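Badminton-Club Sesow e. V.
Protokoll der ordentlichen Mitgliederversammlung

Datum: 13. März 2004
Ort: Vereinsheim Sesow, großer Raum
Versammlungsleitung: Sibusiso Masilela, 1. Vorsitzender
Protokollführung: die Schriftführerin
Anwesend: 39 stimmberechtigte Mitglieder gemäß Anwesenheitsliste (Anlage 1)

TOP 1 Eröffnung und Feststellung der Beschlussfähigkeit
Der Vorsitzende eröffnet die Versammlung und stellt die form- und fristgerechte Einladung sowie die Beschlussfähigkeit fest. Einwände gegen die Tagesordnung werden nicht erhoben. Das Protokoll der letzten Versammlung wird bei zwei Enthaltungen genehmigt.

TOP 2 Bericht des Vorstands
Der Vorsitzende berichtet über das abgelaufene Spieljahr. Die erste Mannschaft hat die Klasse gehalten, die zweite Mannschaft ist abgestiegen. Die Trainingszeiten in der Halle an der Brostover Straße bleiben bis zu den Sommerferien unverändert. Für die Zeit der Bodensanierung im August liegt noch keine Zusage für eine Ausweichhalle vor. Der Vorstand wird beauftragt, bei der Gemeinde schriftlich nachzufragen.

TOP 3 Ballbeschaffung
Der Sportwart legt zwei Angebote vor. Die Firma Zuvano bietet Naturfederbälle bei Abnahme von 52 Rollen zum Staffelpreis an, das Sporthaus Van Wyk liefert ohne Mindestmenge, jedoch zu einem höheren Stückpreis. In der Aussprache wird angeregt, im Jugendtraining weiterhin überwiegend Kunststoffbälle einzusetzen und Federbälle dem Spielbetrieb vorzubehalten. Aus den Reihen der Mitglieder wird ferner auf die unsachgemäße Lagerung im Geräteraum hingewiesen. Angebrochene Rollen sind künftig stehend im Schrank aufzubewahren und nach dem Training dorthin zurückzustellen.

Beschluss: Der Bezug erfolgt für das kommende Spieljahr über die Firma Zuvano. Die Ausgabe an die Mannschaften obliegt dem Sportwart, der hierüber eine Liste führt.
Abstimmung: 34 Ja-Stimmen, 3 Nein-Stimmen, 2 Enthaltungen. 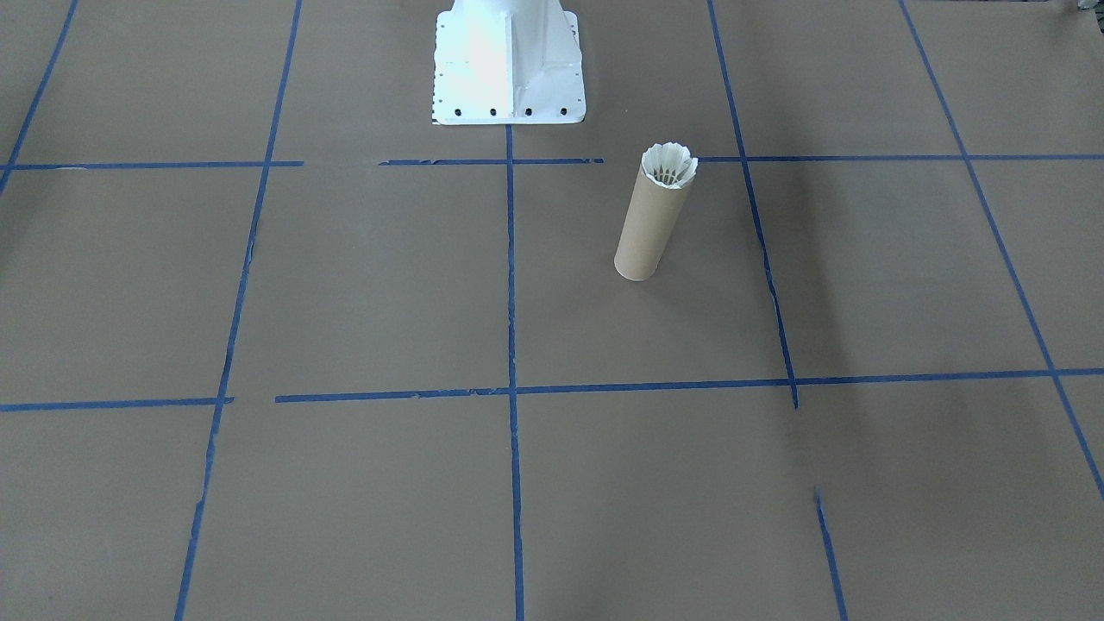

TOP 4 Kassenbericht und Entlastung
Der Kassenbericht liegt den Mitgliedern schriftlich vor (Anlage 2). Rückfragen betreffen die gestiegenen Hallengebühren und die noch ausstehenden Beiträge aus dem Vorjahr. Die Kassenprüfer bestätigen die ordnungsgemäße Buchführung und beantragen die Entlastung des Vorstands. Diese wird bei Enthaltung der Betroffenen einstimmig erteilt.

TOP 5 Anträge
Der Antrag auf Einführung eines Familienbeitrags wird nach längerer Aussprache vertagt. Der Vorstand erarbeitet bis zur nächsten Versammlung einen Vorschlag zur Änderung der Beitragsordnung.

TOP 6 Verschiedenes
Die Vereinsmeisterschaft im Doppel wird vor den Sommerferien ausgetragen; Meldungen nimmt der Sportwart entgegen. Hallenschlüssel ausgeschiedener Übungsleiter sind beim Vorstand abzugeben.

Der Vorsitzende schließt die Versammlung um 17.40 Uhr.

gez. Masilela, Versammlungsleiter
gez. die Schriftführerin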